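Paid operators wanted: teach a pair of robot arms, one small job at a time

Clalley is looking for people with steady hands and plenty of patience to join the Mistness project from September. You'll guide two arms through tabletop tasks by remote control, and every run you record becomes training material. We want 3,000 good demonstrations, and we have 243 so far – so there's a lot of fun left!

No robotics background needed. If you can thread a needle or wrap a gift without swearing, please apply.
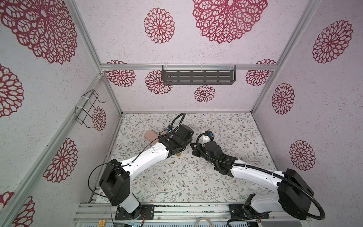 Nghĩa Trình: My first week I dropped everything. Then around day four my hands stopped thinking about the controls, and now I get annoyed when a shift ends. Take the breaks, though. Your shoulders will thank you.

Shifts run 60 minutes at the controls, then a proper rest, and we never schedule more than four in a day. Most tasks use everyday things: padlocks and keys, cords, small blocks. Both arms share one mat, so you'll learn to keep one still while the other works (harder than it sounds).
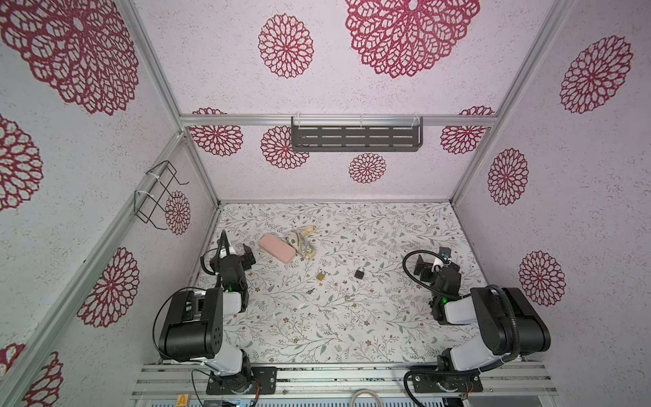 You'll also mark your own failed runs and write a line on what went wrong. We keep those too, and we love a clear note.

Training is paid at the full rate. Left-handed applicants very welcome.

To apply, send a short letter to Henryk Bednarek at Clalley by Thu 11 April. Tell us about something fiddly you enjoy doing.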